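January
By Manee Kaewkla
Print this page | E-mail this page

CHAPTER 7
Drying Small Things Indoors

When I was a girl in Saithong, we lived on the top floor of a building with one shared balcony, and everything we washed had to find its place there before breakfast. Shirts were easy enough. A shirt tells you where it wants to go! It was the little things that tried our patience, the socks and the baby mittens and the handkerchiefs, which slipped off the line and landed in the neighbors' flowerpots (and once, I'm sorry to say, in somebody's soup).

My aunt in Parimmont finally sent us a clip hanger, and I've been fond of them ever since. I now own more than I'd like to admit, and my students at the Zetville evening school have heard me go on at great length about every one. You'll be hearing some of that here too, so settle in with a cup of something.

In this chapter we'll look at how to hang small knitted pieces so that they dry evenly and keep their shape. We'll start with spacing, because crowding is the mistake I see most often, and then move on to where to put the clip on a sock. People feel strongly about this, toe or cuff, and I've had letters on both sides. After that come sweaters and other heavy knits, which need more support than a single clip can give, and a short section on drying in damp weather with the windows shut.

Before you read further, go and look at whatever is drying in your own home right now. Notice which pieces are touching and where the clips are biting, and write down a line or two. We'll come back to your notes in Exercise 7.2.
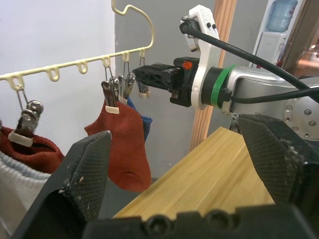
Figure 7.1. Clip hanger with knitwear and socks in red and navy; one clip at the end is free.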